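The singer Vilja Räsänen has been granted citizenship after a second interview, her management company, Mestari, confirmed on Apr 12, 2025. Ms Räsänen, who has lived in the country for 12 years, submitted her first application in November. A decision was delayed while officials reviewed her touring record - she had spent long periods abroad.

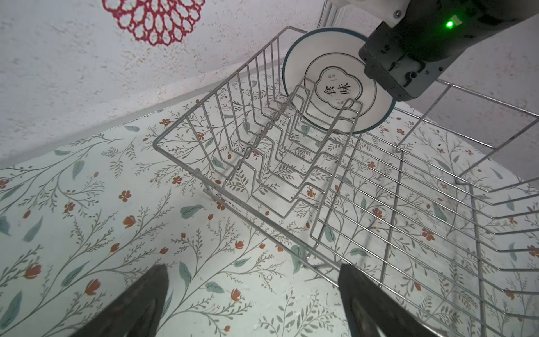

A plate with a dark teal-blue rim in a wire dish rack.

Ms Räsänen will attend a ceremony in Borkby with 50 other new citizens. "I am grateful to everyone who wrote in support," she said in a statement. Her spokesman, Adebayo Adebisi, said that her summer concerts would go ahead as planned.

Filed under: Music, People
Contact us | Copyright Fuda News | Back to top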